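4.3 Leveling the table frame

Level the Niketti table before fitting the white top panel. The frame must stand on a hard floor. On carpet, place the Bastos foot plates under all legs first.

1. Turn each leveling foot clockwise until it is fully seated in the leg.
2. Set a spirit level along the long rail. Unscrew the feet at the lower end until the bubble is centered.
3. Turn the level 90 degrees and repeat on the short rail.
4. Tighten the lock nuts with the 17 mm wrench.
5. Check both rails again – tightening can shift the feet slightly.

Note: Do not extend any foot by more than 2 cm. If the floor slopes more than this allows, move the table or order the tall feet (part no. 1098). 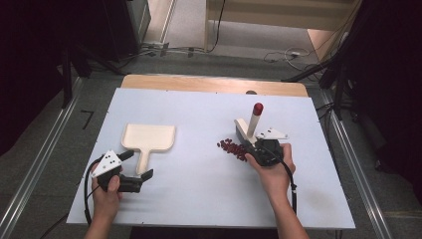

4.4 Fitting the top panel

CAUTION: The panel edges can pinch fingers. Lift with 2 people.

1. Wipe the frame with a dry cloth.
2. Lower the panel onto the frame with the pre-drilled holes facing down.
3. Start all screws by hand, then tighten them in a diagonal pattern. Do not use an impact driver.
4. Press down on each corner. If the panel rocks, loosen the screws and repeat section 4.3.

Clean the surface with mild soap and water. Solvents and scouring pads void the Dradska surface warranty. For replacement screws, order bag 151 and state the frame size printed on the underside of the short rail.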